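Flultier Housing Support Fund: frequently asked questions

Who can apply?
Any nonprofit that runs supported housing for young people leaving care. Private landlords are not eligible.

How much is paid?
$688 per resident per quarter, for up to 80 residents.

When are payments made?
On the last Friday of the quarter. Late occupancy reports move payment to the next quarter.
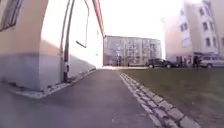
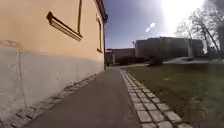
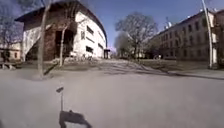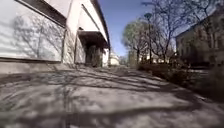
Outdoor paved areas beside buildings.

Can the money cover back wages?
No. Send wage arrears claims to Silviu Pană at the Allness office.

How long will the fund run?
Through 2036, subject to annual review.

Who handles appeals?
Aoife Lynch. Appeals must be in writing.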